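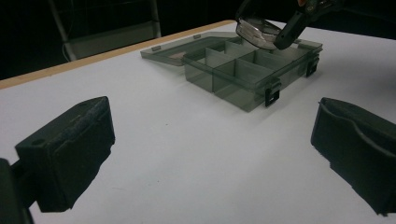 I started physical therapy for my shoulder in March and finished, more or less, 14 weeks later. A few people have asked me how it went, mostly people who have the same thing or think they do, so I am writing it down once and will send them the link.

The diagnosis was adhesive capsulitis, which most people call frozen shoulder. Mine was the left one and I am right-handed, which made it easier to ignore. It began as an ache at night. I would roll onto that side and wake up, and then I couldn't find a position for the arm that didn't hurt. During the day it was fine unless I reached behind me. I noticed it putting on a coat. Then I noticed it fastening a seat belt, and by the end of the winter I was washing my hair with one hand.

My doctor moved the arm around, asked me to move it around, and compared the two. The difference is what they look for, apparently. If you can't lift the arm yourself but someone else can lift it for you, that points toward one kind of problem. If it stops in the same place no matter who is lifting, that points toward the capsule. Mine stopped. She sent me for an X-ray to rule out arthritis, it was clear, and she wrote the referral.

I went to the Kelmendi clinic because it is on the bus line and they had an opening. The first visit was with Irfan Minhas, who ended up being my therapist for all of it. He measured everything with a plastic protractor thing called a goniometer and wrote the numbers on a sheet. Then he told me the usual course of this condition, which was not very cheerful. It gets stiff, it stays stiff for a while, and it loosens up. The whole business can run a year or more, sometimes two or three. Therapy can help with pain and motion along the way but he would not promise me it would be quick. I appreciated that at the time and resented it in week five.

I had 12 visits in all. The first ones were a week apart and the later ones were spread out. A visit went like this. Heat on the shoulder while I sat in a chair. Then I lay on the table and he moved the joint in small amounts in different directions, some of it so small I couldn't tell what he was doing. Then stretches, with him holding at the end of the range. Then I did my exercises while he watched and corrected me. It took most of an hour.

The home program is the real work. Mine had seven exercises at its longest. The ones I remember best:

Pendulums. You lean forward with your good hand on a table and let the bad arm hang, and you shift your body so the arm swings. The mistake is swinging the arm with the arm. I made this mistake for a week.

Table slides. Sit at a table, put the hand on a folded towel, slide it forward and lean after it. I did these at the kitchen table with coffee.

Wand external rotation. Lying on your back, elbow tucked in, stick in both hands, push the bad side outward with the good side. I used a broom handle. This was the worst direction for me and the last to come back. It still isn't all the way back.

Sleeper stretch. We tried it, it hurt too much, we dropped it. He put in a cross-body one instead and that was tolerable.

Wall climb. Fingers walk up the wall. I put a strip of painter's tape at the highest point every so often, and moved it when I could get past it. For a long stretch I did not move the tape. Then I moved it twice in one week.

I did the stretches in the morning and again after dinner. On work days I also tried to do pendulums at lunch and managed it perhaps half the time.

The rule I was given about pain was that discomfort during a stretch is all right if it settles down soon after. If the shoulder was still sore hours later or kept me up that night, I had pushed too hard and should back off the next day. I had assumed harder was better. In the first month I leaned into everything and slept badly, and when I told Irfan, he cut the hold times and took out one exercise. Sleep improved within days. I can't prove those two things are connected but I think they are.

On sleep, since that is what people ask about most. I slept on my back with a pillow under the elbow and forearm so the arm wasn't hanging backward off the shoulder. When I slept on my good side I hugged a second pillow. It's a lot of pillows. A recliner helped on the bad nights.

I also had one steroid injection, between the fourth and fifth visits. My doctor offered it at the start and I put it off because I didn't like the idea. Looking back I should have taken it earlier. The pain dropped a good deal and I could stretch properly for the first time. It does not work that way for everybody. My neighbor Lucinda Kapoor had the same shot for the same problem and got almost nothing out of it, and she is further along than I am now anyway. Ask your own doctor, particularly if you have diabetes, because the shot can raise your blood sugar.

Equipment. You don't need much. I bought an over-the-door pulley made by Dadex and used it nearly every day. It does what a pulley does. The handles are hard foam and the rope is longer than I needed, so I tied a knot in it. I bought a set of Itow stretch bands too and should have waited, because strengthening didn't come in until near the end and by then the clinic gave me bands for free. I never used the heaviest two. For heat I used a rice sock in the microwave.

Cost. After insurance I paid $495 out of my own pocket, counting the copays, the injection visit and the pulley. That is one person with one plan, so don't take it as a guide. I would call the insurance company before the first appointment and ask how many visits they cover in a year and whether they need a new authorization partway through. Mine did. I found out when a visit got moved because the paperwork wasn't in.

Where I am now. I can reach the top shelf. I can sleep on the left side for part of a night. Fastening a seat belt is normal. Reaching up behind my back is still well short of the other arm, and I can't throw anything overhand, not that I was doing a lot of that. At the last visit the numbers for raising the arm forward were close to the good side and the rotation ones were not. Irfan's advice was to keep doing three of the exercises daily and to come back if I lose ground. So far I haven't.

Things I would do differently: go in sooner, take the shot sooner, and write down the measurements each time myself instead of asking him to read them back to me. I had a couple of weeks where I was sure nothing was changing, and the sheet showed it was, slowly.

A reader who comments here as Fester asked last month whether a chiropractor or a massage would have done the same job. I don't know. I had two massages during this period and they felt good for the neck, which was tight from me hitching the shoulder up all day, but my range was the same afterward. I haven't tried the other.

I'll add an update if the rotation comes back.

Search this blog
Type and press enter

Contact | Copyright, all rights reserved | Back to top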